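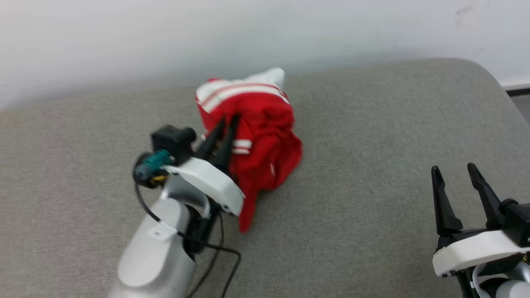

Notebook, soft furnishings. Room 412, Hodwood building. February, started 9:20 a.m.

Subject: color transfer from red top to gray seat cover, and general state of the seat before the cover comes off for cleaning.

Carried over from the previous page: the Fudano swatch passed dry rub at 4000 cycles with slight fuzzing and no break in the weave. Dry crocking against white cotton was clean. No data yet for contact with a dyed garment left lying on it, and that is how the seat gets used in practice. People drop jackets on it.

Garment: red, white stripe trim, small white tag or patch. Probably a track top, the care label is too faded to read fiber content. Treating it as polyester until the burn test on a seam thread. White trim is useful as an internal check: if the red is loose, the trim should pick it up before the seat does. Looked at the trim under the bench lamp at 9:35, no pink at the stripe edges. Slight graying at one cuff, reads as ordinary soil.

Contact conditions. Laid in a heap, not spread. A spread garment gives even contact and low pressure, and the number we get from it does not match what we see on returned covers. A heap gives a few small areas under more load where the folds stack up, with the rest hardly touching. Weight on top for the timed part is the 300 g disc from the rub tester, placed over the thickest fold. Disc has felt on the underside, wipe it first.

Sequence as run:

9:40 Seat brushed with the nap brush, back to front. Lint collected on tape, tape stuck to facing page.
9:50 Dry contact, disc on.
10:50 Disc off, garment lifted straight up. Do not drag. Dragging turns it into a rub test.
10:55 White cotton square pressed on the contact area by hand, lifted, checked against gray scale. No transfer.
11:05 Cover misted with deionized water, same area. Same garment, same fold as near as could be managed.
11:05 to 12:05 Damp contact, disc on.
12:10 White cotton square again. Very faint pink on one corner. Would call it 4 to 5, closer to 5. Second reader agreed without being told which square was which.

The damp result needs repeating before it goes in the Kurian file. The fold moved between the dry and damp runs, so the two patches only overlap in part. For the repeat, mark the contact area at the back edge with two pins and set the garment between them.

Notes on the seat.

Weave is fine, mixed lighter and darker gray yarns, so a faint stain is hard to see at normal viewing distance. Good for the customer, poor for us. Anything below 4 on the scale will probably get missed by eye on this cloth. Read from the cotton square only and ignore the cover.

Back edge is rounded over the foam with no piping. Brush lint collects along the curve. Vacuum with the narrow nozzle before any contact run. The edge sits close to the wall and the nozzle only just goes down behind it, so pull the seat forward first and put it back on the tape marks after.

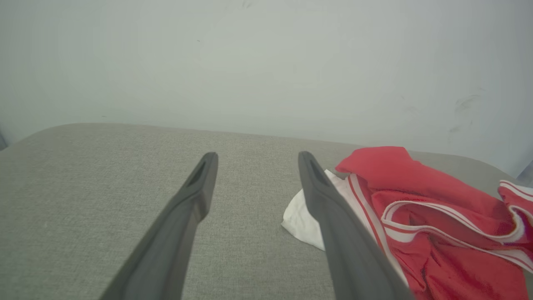
Seat and wall, 412. Scuffs on the paint at right, clothing below them.

Wall marks. Grayish smudges and streaks, grouped toward the right. Went over a few with a dry white cloth to see if they were dye or dirt. Cloth picked up gray, no red. Taking them as handling marks. They matter only for the lint tapes: paint dust off a scuffed patch shows up under magnification as pale flakes and was counted as fiber in the last batch. Recount that batch or throw it out. Leaning toward throwing it out.

Light. Wall is brighter toward the left and cooler toward the right at this time of day. Scale readings should be made in the booth. The readings above were made in the booth. The trim check at 9:35 was not, repeat it.

Coffee. The ring on the swatch tray is from the Bodum press, which was parked there during the damp run. The tray swatch is spoiled for the water-spot test. Cut a new one from the Fudano roll, at least a hand's width in from the selvage. Press goes back to the kitchen and stays there.

Stain on the spoiled swatch used for a quick solvent check since it was there: warm water and neutral detergent lifted most of it in 2 passes, a tan outline stayed at the edge of the ring. Blotted, not rubbed. Left to dry flat on the rack. Look again after drying, the outline often gets worse as the edge wicks.

Open items:

Burn test on seam thread from the red top. Take it from the inside hem.
Repeat damp contact with pins.
Trim check in the booth.
New swatch for water spot.
Decide on last batch of lint tapes.
Order cotton squares, the box is down to the last sleeve.
Ask Kurian whether they want the damp result reported per patch or as the worst reading. Their sheet has one box.

3:15 p.m. Swatch dry. Outline still there, slightly darker on the side where the rack bar sat. Bar contact probably slowed drying on that side. Use the mesh rack for the next one.

3:30 p.m. Trim check repeated in booth, no pink on any stripe. Garment bagged and labeled with the page number. Seat back on tape marks. Cover stays on until the repeat is done.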